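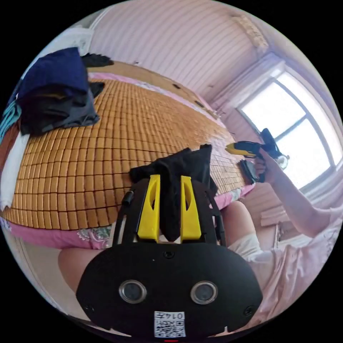

My mast leans to the left as soon as I put a canvas on it, and the bolts are already as tight as I can get them, one owner wrote to the Trokside help desk in September. The usual cause is the order of tightening. If the base bolts are fully tightened before the mast is upright, the frame is locked slightly out of square and further force on the bolts makes it worse. Loosen everything and start again from step 1 of this section.

3. Assembling the Clamidis studio easel

3.1 Before you start

The easel ships in a single carton. The base, uprights and mast are oiled beech. The crank box comes assembled and must not be opened. All bolts, washers and wing nuts are in the paper bag marked 1549. Keep this bag; the number on it is needed when ordering spare hardware.

You will need the hex key from the hardware bag, a Phillips screwdriver and a small level. Do not use a power driver on any part of this product. The threaded inserts can be pulled out of the wood by a driver set to normal torque.

Assemble the easel in the room where it will be used. When upright with the mast lowered it will pass through most doors, but the casters are not intended to cross raised thresholds under load.

CAUTION: The mast is heavy at the crank end. Do not lift it by the top canvas holder.

3.2 Base

1. Lay the two side runners on the floor with the caster holes facing up.

2. Press the casters into the holes. The locking casters go at the front. A rubber mallet may be used; do not strike the wheel itself.

3. Turn the runners over and fit the front and rear crossbars between them. The front crossbar has the slot for the paint tray bracket, and the slot faces the painter.

4. Insert the long bolts with one washer under each head. Turn them by hand until they stop. Do not tighten with the key yet.

Note: On easels from the first production run, the rear crossbar has no stamped arrow. Fit it with the beveled edge down.
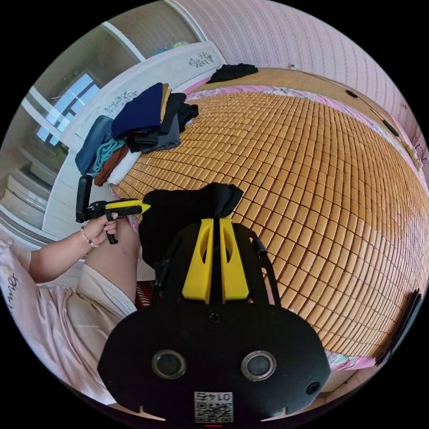 5. Stand the uprights in the base sockets with the grooves facing each other. The sockets are a close fit. If an upright will not go in, check that it has not been swapped with the other one before applying force.

6. Fit the top brace across the uprights using the short bolts, again by hand only.

7. Place the level on the front crossbar. If the floor is uneven, move the easel or place shims under the casters. Do not correct an uneven floor by loosening one side of the frame.

8. Tighten the bolts with the hex key in this order: top brace, rear crossbar, front crossbar, upright sockets. Half a turn past finger tight is enough.

3.3 Mast and crank

1. Remove the transit strap from the crank box. Leave the red pin in place.

2. Slide the mast into the grooves from above. This takes two people. The rack — the toothed strip on the back of the mast — must face the crank box.

3. Lower the mast until the first tooth touches the gear, then pull out the red pin.

4. Fit the crank handle and turn it clockwise. The mast should rise evenly and without clicking. If it clicks, turn back to the start, lift the mast clear and let it engage again.

5. Run the mast once through its full travel with no canvas on it.

The mast can be set to any height up to 230 cm above the floor, measured at the top canvas holder. The lower canvas shelf can be set between 60 and 100 cm without moving the paint tray. Below that range the tray must be taken off first, or the shelf will press on its bracket.

CAUTION: Keep fingers out of the grooves while the crank is being turned. Lock the front casters before raising a loaded mast.

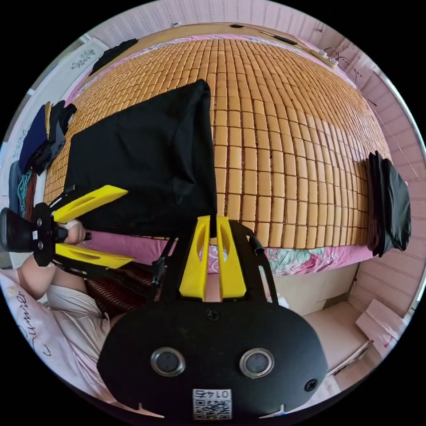
The easel should be covered when it is left standing for more than a few days, particularly with an unfinished oil on the shelf. Dust settles along the upper edge of the canvas first and is difficult to remove from tacky paint. No cover is supplied. A large piece of plain cloth will do the job, and it is easier to hang neatly if it is folded beforehand into a tall rectangle, in the manner of the black cloth standing on the bamboo mat, and then opened downward from the top canvas holder. Pass the cloth over the holder and let it fall in front of the painting without touching the surface. With large work, tilt the mast forward by one notch to give more clearance. Do not use plastic sheeting over oils.

3.4 Tilt adjustment

1. Loosen both wing nuts on the tilt arms.

2. Hold the mast by its lower third and move it to the angle required.

3. Tighten the wing nuts evenly, a little on each side at a time.

For watercolor the mast can be laid flat. Remove the canvas first and lower the mast completely. In the flat position the easel must not be used as a table or a seat.

Note: The Fluvano side tray fits the upright sockets of this easel but prevents the mast from reaching the flat position. Take the tray off before adjusting past the last notch.
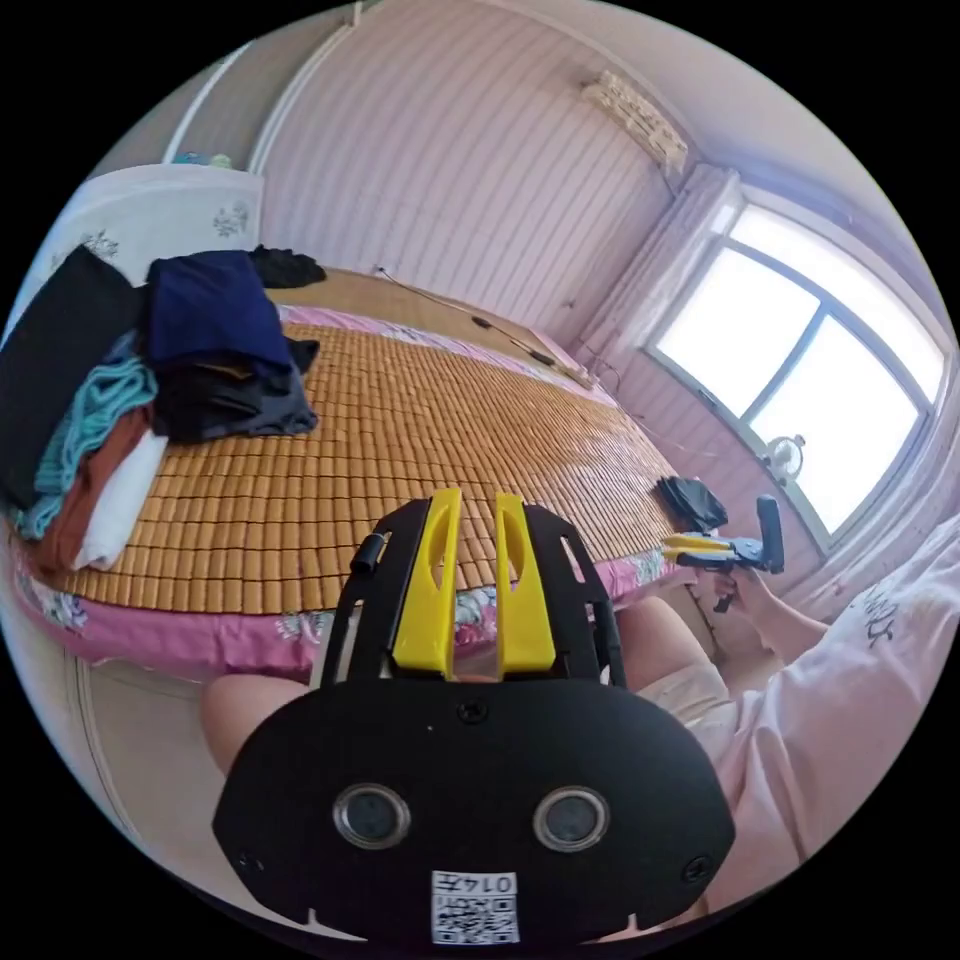
Should the crank be oiled when it starts to feel stiff? asks a reader of the previous edition. It should not. The gear is greased at the factory and added oil carries dust into the teeth. Brush the rack clean with a dry, stiff paintbrush, working from the top down, and try the crank again. If it is still stiff, check that the uprights are parallel by measuring between them at the top brace and at the sockets. Unequal measurements mean the frame needs to be loosened and squared as in 3.2.

3.5 First check after use

Wood moves as it adjusts to the room, and some loosening is normal in the first weeks. After a month of use:

1. Lower the mast and remove any canvas.

2. Check each bolt with the hex key. Tighten only those that turn freely.

3. Check the caster locks by pushing the easel from the side.

4. Wipe the wood with a dry cloth. Deng clear wax may be applied to the outer faces. Keep wax out of the grooves and off the rack.

Continue with section 4 for the fitting of the top canvas holder extension.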